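Reading and Writing the Domestic Thriller
Handout 4: The narrator who keeps something back
Tutor: Firdevs Bilgin

Welcome back, everyone, and thank you for the lovely (and rather alarming) opening pages you handed in. I read all 29 of them with a pot of tea and locked the back door afterwards.

This time we're staying with the first-person narrator, and in particular with what she chooses not to tell us. Please have Fustholm beside you, open at page 9, where Serpil is unpacking in the new kitchen and talks very cheerfully about everything except her sister.

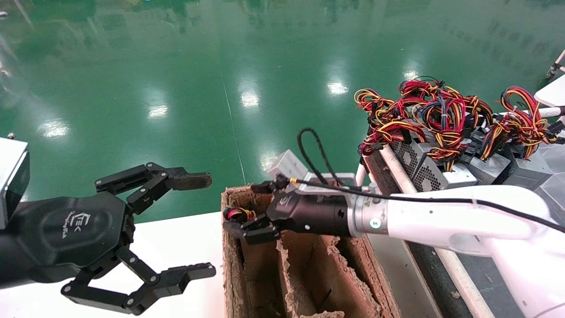 A narrator can hide a thing in plain sight simply by being dull about it. Serpil gives us the kettle, the curtains, the neighbour's dog, and we stop listening, bless us, just when we ought to sit up. Objects are a great help with this. Take a worn cardboard box, open at the top, with a cardboard partition inside and the edges gone ragged. A narrator with an easy mind might say "the old box". One with something to hide might tell you all about the torn edges and never once mention what she keeps in the compartments. Try it both ways and read them aloud, if you can bear to.

The second thing to look for is the slip, the small remark that doesn't sit right with what we were told earlier. There's a beauty on page 50, and Tumelo spotted another on page 77 that I had missed through three readings. 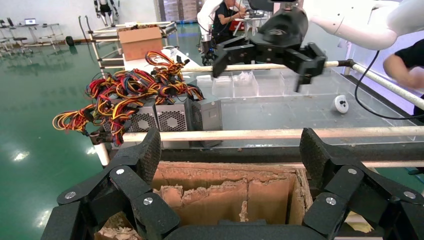 Slips work best when they come in the middle of a paragraph, with something livelier straight after. Put one at the end of a chapter and even a sleepy reader will pounce on it.

For next time: a page in the voice of someone waiting for a visitor she says she is looking forward to. Bring two copies, please, and do finish part two of Fustholm.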